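Caderno de bancada – controlo de preensão, novembro
Preensão do frasco de vidro escuro: limiar de contacto e aproximação vertical

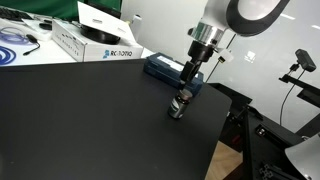
Estado no início da sessão

Ramo de trabalho: tlapale, com o planeador Garnach por cima. O nó de percepção continua a ser o Tevilex, sem alterações desde a última entrada. Objecto de teste: frasco pequeno de vidro escuro com rótulo prateado, em cima do tampo preto mate. Aproximação de cima, dedos a fechar na tampa.

Problema herdado: a estimativa de altura do topo do frasco oscila entre ciclos. Com o tampo preto e a tampa escura há pouco contraste e a segmentação junta a tampa à sombra. O planeador recebe uma altura diferente a cada actualização e refaz a trajectória quando os dedos já estão perto do objecto.

Alterações

1. Altura congelada a partir do ponto de pré-preensão. O Garnach deixa de aceitar actualizações em Z na descida final; X e Y continuam abertos até ao fecho.
2. Filtro de mediana com janela de 24 amostras na pose vinda do Tevilex. Antes era média móvel, que arrastava os valores espúrios para dentro da estimativa.
3. Limiar de contacto lido da corrente da pinça e já não só da posição dos dedos. Valor em bruto no ficheiro de parâmetros: 137. Não está em unidades físicas, falta a conversão.
4. Tempo máximo de fecho passou para 2 s. Se expirar, o nó publica falha e o braço sobe na vertical antes de qualquer outro movimento.

Observações

A janela de 24 introduz atraso visível no arranque: o planeador espera que o buffer encha. Aceitável com o objecto parado, mas não serve para o tapete. Deixei a janela como parâmetro em vez de constante.

O registo da sessão tem 1422 linhas de aviso, quase todas do mesmo tipo: transformação pedida para um instante anterior ao primeiro elemento do buffer. Não bloqueia nada, mas esconde os avisos que interessam. A origem parece estar no nó de pose, que carimba a mensagem com a hora de aquisição e publica depois da segmentação. Por confirmar.

O modelo de colisão do planeador ainda tem o tampo como rectângulo de cantos vivos. O tampo real tem o canto arredondado, por isso o planeador considera ocupado um bocado de espaço livre. Erro para o lado seguro, fica assim por agora. A caixa azul-escura junto ao bordo de trás do tampo, essa sim, tem de entrar como obstáculo – com o frasco logo à frente, uma aproximação inclinada passa-lhe por cima com pouca folga. Acrescentei um paralelepípedo com margem generosa e desactivei as aproximações inclinadas no ficheiro de configuração.

O cabo fino que desce em diagonal da zona da flange não está modelado. Limitei a rotação da última junta até haver uma representação decente, mesmo que seja só uma cápsula.

Comparação com o ramo furstead: o detector de contacto de lá usa a derivada da corrente. Reage mais cedo, mas dispara com o arranque do próprio motor se não se ignorar o início do movimento. Não vale a pena misturar as duas coisas antes de ter a conversão de unidades feita.

Por fazer

– Converter o limiar para newtons e apagar o valor em bruto.
– Corrigir o carimbo temporal no Tevilex e voltar a contar avisos.
– Teste de regressão para a subida após falha, em simulação primeiro.
– Repetir com a janela mais curta e comparar a dispersão em Z.
– Perguntar a quem mantém o furstead se o parâmetro de espera inicial está documentado.

Parâmetros guardados no repositório, pasta config/frasco. Quem for mexer no limiar que abra um ramo próprio.

Imprimir | Enviar por e-mail

Pesquisar no caderno
Pesquisar... Ir

Entradas recentes
Tevilex: calibração mão-olho, segunda volta
Garnach: custos de junta e soluções redundantes
Furstead: detecção de contacto por derivada
Tlapale: migração dos ficheiros de lançamento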